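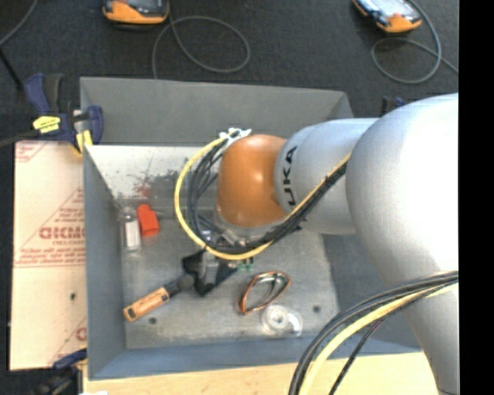 Every few months somebody tells me that the cure for a messy house is a bin. One big bin, everything goes in, you sort it later. I've been hearing this for years and I have my doubts.

My sister-in-law swears by a book called The Cowie Drawer, which says to put every loose tool and little object you own into a single open container and leave it out where you can see it for 8 days. Whatever you haven't reached for by then goes. She got rid of a lot of stuff that way. She also borrowed my tape measure twice the following month.

I tried it in February with the hall closet. The bin was a gray one from Plamness, and I'll say this for it, the sides are tall and it wipes clean. Into it went the screwdrivers, the small bottles of things (oil, glue, whatever was in the one with no label), hooks, a stack of felt pads. By the second evening I was digging. The trouble with one big bin is that small things go straight to the bottom and into the corners, and you end up tipping the lot out on the floor to find a hex key.

Jurgita Mockus, who commented on my last post, wrote that I should have bought dividers. Maybe. The Bruvach set is 6 pieces and none of them fit the Plamness bin without sliding around, and I'm not spending more money to organize things I mostly don't want – that's how the closet got full in the first place.

The part I do agree with is keeping it open. Lids are where tools go to be forgotten. I had an Anen box with a very nice snap lid, and when I opened it this spring there were two rolls of the same tape in it and the good pliers I'd already replaced.

So for now the bin stays, with fewer things in it. The bottles stand along one side and the tools have the rest of the floor. The label maker is still in its packaging. I'll look at it all again when the weather cools off and the closet has to hold coats.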